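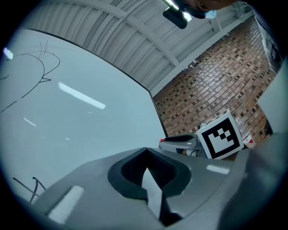
Forums > Shop and Workspace > Walls, Boards and Lighting

Thread: Glare on whiteboard, can't read the middle of it

zepeda_e
We moved into the unit on Hancombe in October and the whiteboard went up before the lights did, which was a mistake. The ceiling light lands right across the middle of the board in one long stripe, and there is a fainter streak lower down to the left. Anything written under the stripe disappears if you're at the bench. Walk a couple of steps and you can read it, but then something else disappears.

The board is glossy, white, thin black edge. Ceiling is white corrugated panel with beams, so there isn't much choice about where fixtures hang. Brick wall next to the board. I'd like to avoid drilling more brick if I can.

Options I have so far:
Matte film over the board, Parnico sells a roll for $165
New low-gloss board, quoted $331 delivered
Move the light
Leave it and write small in the corners, our current system

Has anyone used the film? Does it still erase?

Ignore the doodle. It has been up long enough that people are attached to it.
Eliseo

plumbline44
Move the light. You don't have a board problem. Any glossy board will do that with a long fixture out in front of it.

hoa.to
I put the Parnico film on a board at my old job. It does kill the glare, the reflection turns into a soft patch you can read through. Erasing is the catch. Fresh marker comes off fine. Marker left over a weekend needs cleaner and some elbow. If your doodle had been on film this long I think you would own it forever.

Application is also a pain on a big board. Two people, soapy water, a wide squeegee. We had bubbles along one edge that never went down.
- Hòa Tô

zepeda_e
Thanks, that's useful. How did it hold up after a year or so? And did the corners lift?

hoa.to
I left after 5 months so I can't tell you about a year. Corners were fine. There was some gray haze where people wrote the most, and the haze got worse when somebody used the wrong spray on it.

kettle_and_rivet
I disagree with plumbline a bit. Moving a light under a corrugated ceiling depends on what's holding it up. If it's hung off a beam you only get to slide it along the beam unless you add strut, and if it's a rental you may need the landlord to sign off. Ours took longer to approve than to do.

Cheaper thing to try first: tilt the board. Put spacers behind the top edge so the face points slightly down. The reflection shifts and if you're lucky it goes over everybody's head or onto the floor. We used rubber feet from a Steller equipment kit, 4 of them, and it was enough for our room.

plumbline44
Tilting works for one viewing position. If he has people at a bench and people standing up close, somebody still gets the stripe. I've been through this with two classrooms.

kettle_and_rivet
Sure, but it costs nothing and takes ten minutes. You can take the spacers back out.

zepeda_e
Most of the reading happens from the bench, so one position might be all I need. The people standing close are the ones writing, and they can move their heads.

The light hangs off a beam, yes. I'd have to ask about strut.

marlow_b
Has anybody suggested a diffuser? Clip-on cover for the fixture. It won't remove the reflection but it takes the brightness down a lot. Right now you're looking at a bare bright light in a mirror. We have Magaña covers in our garage and they snap on without tools. Check the length of your fixture before you order, mine came too short the first time and I paid the return shipping.

plumbline44
Diffuser gives you a wider, dimmer stripe. On a glossy board I'd rather have the narrow one.

marlow_b
I had the narrow one for three years and I wouldn't go back. Different eyes I guess.

hoa.to
On the doodle, what is it supposed to be? The round part looks like a head to me, with the little hairs sticking up on top. No idea about the zigzag on the side.

zepeda_e
Opinions vary. I say head, the guy who drew it won't say. The lines at the bottom left are a separate thing, somebody started on a bracket angle and gave up.

For what it's worth the doodle shows up fine because it's high and left of the worst glare. That is more or less how we found out where the good writing area is.

kettle_and_rivet
Then another free option is to rehang the board to the right or left so the good area is bigger. Or lower. Dropping a board changes the reflection more than you'd think.

zepeda_e
Right is brick. Lower might work, but then the bottom is behind whatever is on the bench.

Going to do the spacers first. If that doesn't fix it from the bench I'll get a price on moving the light, and the film is last. The new board is off the list unless somebody has a good argument for it.

plumbline44
No argument for the new board. A low-gloss surface is better for glare but it wears out faster, and for that money you can pay somebody to hang a light.

One tip on the spacers: have someone sit at the bench while you hold the top of the board out from the wall. Stop when they can read the middle, measure the gap, and buy spacers to match. Don't guess at it with a stack of washers like I did.

zepeda_e
Will do. Have to find longer screws first, the ones in there now barely reach. I'll post back with the gap measurement.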